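Count the Lines, Then Count Who Speaks Them

The argument over older women in television drama has been conducted for years on the basis of casting announcements. A network names a lead actress over 50, the trade press records it as progress, and the matter is treated as settled until the next season. Casting is a poor measure. It records who is present and says nothing of what they are given to do.

Take the second season of Plodbridge, the regional police procedural from Welamance. Its publicity leans heavily on a senior detective played by a woman in her late fifties. I went through the released scripts and tallied dialogue. The detective has 431 lines across the season. Her junior partner, a man of 30 or so, has 1,242. Of her lines, a large share are questions whose only function is to let him explain the case.

The usual defence is that line counts ignore screen time, and that a skilled actor can hold a scene in silence. Both points are fair. They are also seldom tested by the people who raise them. A character who stands at the back of a briefing room is on screen, but the plot does not depend on her.

Cui, which Trovow commissioned as a limited series, shows that the alternative is workable. Its two leads, a retired court interpreter and her estranged son, have 690 and 682 lines respectively. The interpreter makes decisions that alter the story, some of them bad. She is also permitted a romantic life that is neither a joke nor a symptom of grief. The writing is uneven, and the fourth episode sags badly, but the distribution of labour is sound.

Funding bodies could act on this without dictating content. Production companies already lodge shooting scripts in a machine-readable format. Extracting lines by character takes minutes, and the ages of principal cast are known to the payroll office. Publishing the two figures side by side would cost very little.

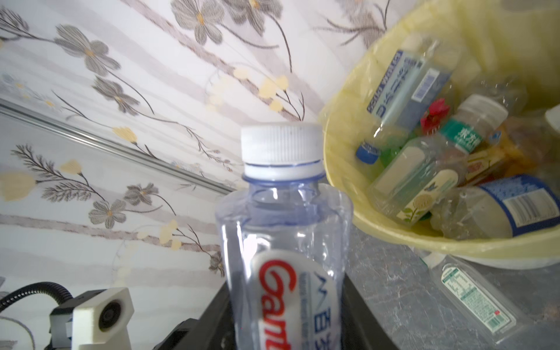
What a count cannot do

A tally will not identify a cliché. A mother who weeps through 600 lines is still a cliché, and a writer determined to meet a target could pad any part with small talk. Nor does a count capture how a character is lit, dressed or framed, and those choices carry a good deal of the prejudice.

I would still publish the figures. Reviewers can argue about quality once they know the quantity, and at present most of them are guessing. Welamance has a third season of Plodbridge in development - its scripts would be a reasonable place to start.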